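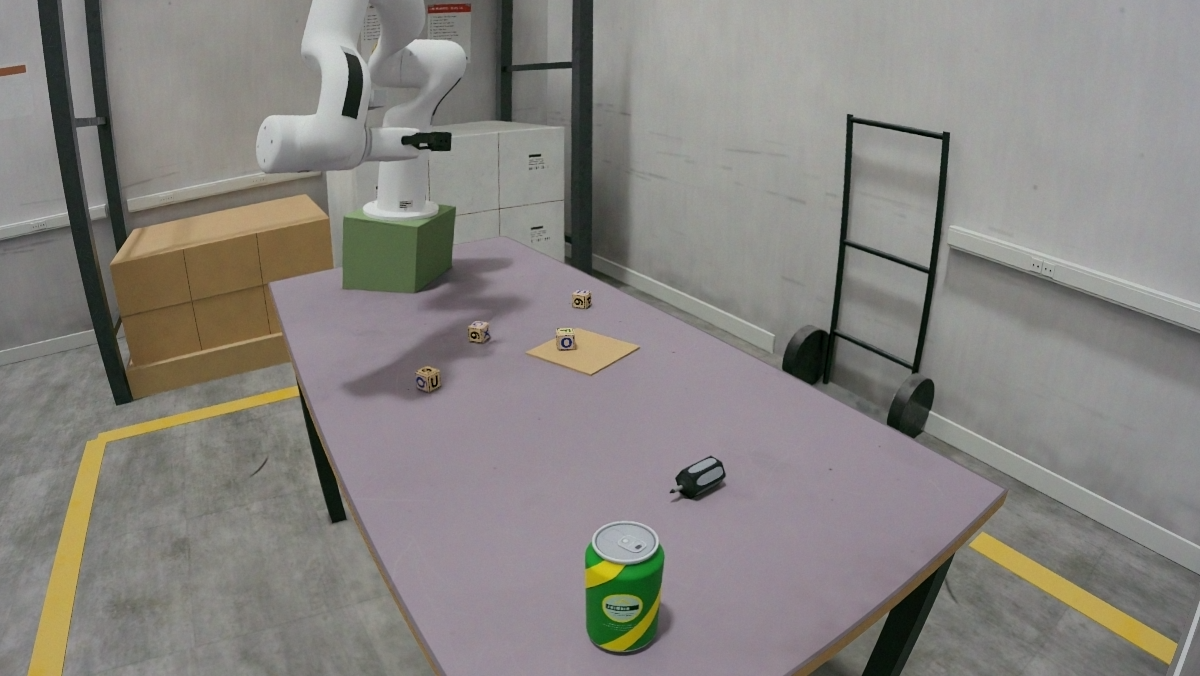 Sim cell, arm up, fingers closed. Cubes, mat, can and screwdriver on the table.

bondari-grip-compare

Data card + notes for the simulated gripper comparison, Bondari cell. All rendered, no real robot footage in this release. Maintainer: Marjorie Pickering, Stevport. Last touched in October, README is behind the code as usual.

What it is

248 episodes. One arm, one table, two finger sets: short (stock) and long (Ukeo pattern, remodeled by us from measurements, so don't take it as their spec). Same arm base, same controller gains, same objects. Only the fingers change between runs. The point was to find out if the long fingers are worth the extra flex before we print any.

Objects

- letter cubes, wood look, characters on the faces
- flat tan mat, fixed friction
- screwdriver, stubby, black handle
- green drink can, upright at reset

Boxes, hand truck and floor lines are background only. They do have collision meshes, left them on, costs a bit of speed.

Tasks

cube_to_mat - pick the named cube, set it down on the mat
driver_lift - pick the screwdriver by the handle, hold for 16 frames
can_shift - slide or lift the can, either counts, must end upright
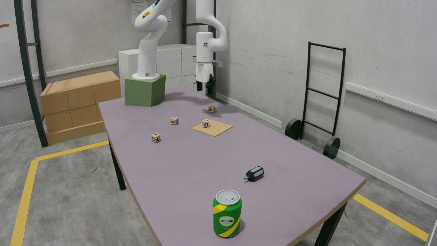

Gripper open, pointing down over the far right side of the table. Screwdriver and can at the near end.

Layout

One folder per episode, numbered. Inside: frames, joint states, gripper width, contact flags, and a meta file with task name, finger set, seed. Width is in meters, NOT millimeters. Version 1 had it mixed, please dont use version 1.

Camera poses are in meta too. They are not the same for every episode so read them, don't hardcode.

Results so far

Cubes: no real difference. Both sets fine if the approach is square to a face. Come in on a corner and the short ones twist the cube, the long ones let it slip out.

Screwdriver: short fingers better. Long ones bend at the tip when closing near the tabletop and the handle rolls. Might be our stiffness value, see below.

Can: long fingers better, more wrap. Short set needs a lower grasp and then the wrist gets close to the top of the can - 11 episodes ended in a knock-over, all short set, all kept and labeled fail.

Known problems

- finger stiffness is a guess. Needs a bench test
- 27 episodes have contact flags one frame late. List is in late_flags.txt
- cube lettering is texture only, and from some views O and Q are hard to tell apart. Use the object id, not the picture
- lighting is fixed across all episdoes, so expect poor transfer to anything real
- reset sometimes drops a cube partly over the mat edge, counted as off the mat

Running it

Start the cell with run_cell, pass the finger set and a seed. Replay with replay and the episode number. If the arm jumps on the first step, you loaded the wrong home pose - delete the cache and start again.

License and contact

Internal + partners for now. Ask Pickering before passing it on. Bugs in the tracker please, with episode number and seed or I can't do anything with them.

TODO: third finger set (rubber pads), longer hold on driver_lift, fix the can mass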